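Thu 25 December

Brastico adds rack storage for molded plastic panels

Brastico has added a line of steel-blue shelving racks for workshops that handle curved plastic panels and other light molded parts. The racks go on sale through Ponance, its distribution partner, in the second week of January.

Each rack has a wide, flat upper shelf for parts in use and a lower shelf for crates. The low lip at the back of the upper shelf keeps parts from sliding off – a common complaint with the older open design, according to Anel Hlongwane, product manager at Brastico.

"People were laying panels on benches and stacking them three deep," Hlongwane said. "They wanted one shelf at working height and their crates underneath it."

Brastico tried the layout at 19 customer sites before settling on the final shelf depth. More than 205 racks have been ordered in advance.

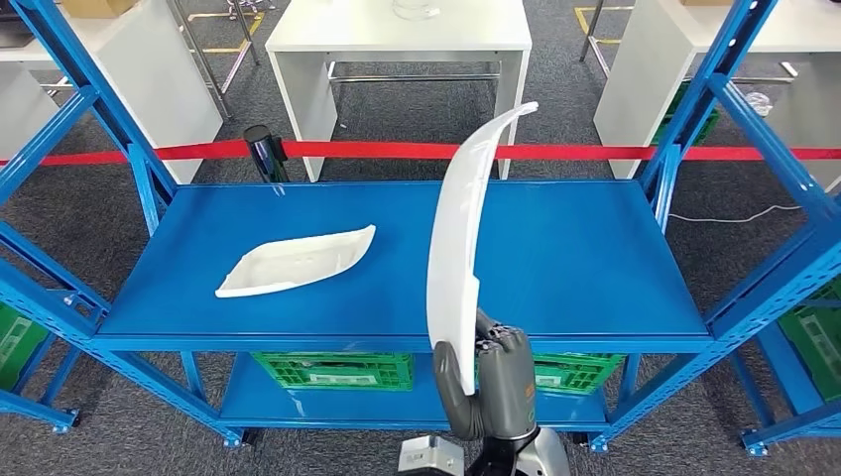

Crates are sold separately, in green or gray, and customers who already own Cho crates can keep using them. Labels go on the front, facing out.

Racks ship flat and take two people to put together. Replacement shelves and beams will be stocked from the first day of sale.

Press contact: Arne Rieger, Brastico press office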